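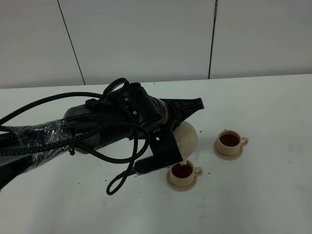 # Chapter 3. Pouring and Serving

Pouring is the last operation in tea service and the one most often done badly. Leaf, water and steeping time were covered in the two preceding chapters. This chapter deals with the transfer of brewed tea from pot to cup: the behavior of the stream, the fill level, and the placement of cups and saucers.

## 3.1 Terms

**Stream.** The tea between spout and cup. A thin stream falls cleanly and is easy to stop. A wide stream fills faster but carries more leaf and splashes at the surface.

**Tilt.** The angle of the pot from upright. Tilt must increase as the pot empties if the flow is to stay constant. A round pot holds much of its tea low in the body and needs a steep tilt for the final cup.

**Fill level.** The height of the tea in the bowl. In this book a cup is full when the tea occupies most of the bowl and leaves a clear band below the rim.

**Dribble.** Tea that follows the underside of the spout after the pour ends. It is governed mainly by the shape of the lip and the speed at which the pot is returned to upright.

## 3.2 Setting the Cups

Each cup stands on its own saucer before pouring begins. Handles point the same way — to the right, in the layout used here — and the saucers are spaced so that the pot can reach one cup without passing over another. A white table surface is useful in training, as stray leaf and drips show at once.

## 3.3 Pour Trials

The figures in this chapter come from the Habte trials, directed by Desta Chala, in which 1,877 pours were recorded using 11 pots. Two spout patterns, the Skikine and the Flurkum, are compared in Section 3.5. Readers without access to either may use any round pot with a short spout.

Before continuing, review the table of steeping times in Chapter 2. Black tea is assumed throughout unless another leaf is named.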